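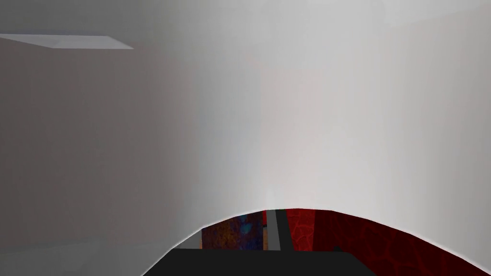

Fig. 1. Simulated wrist view, with the gripper shell across the top and the work area under the arch.

Unit 4: Reviewing the Celer gripper kit
Instructor: Decha Nakpan

Celer is sold by Stoda as a gripper with a matching simulation model. We review the model first. In Fig. 1 the shell fills most of the view, and only a small part of the work area shows below it. Note this under "camera placement" on your review sheet.

The course license covers 24 seats and ends in October. Run 18 trials with the default wrist camera, then repeat with the camera moved outward. Save both logs.

Reading: Celer setup guide, page 42.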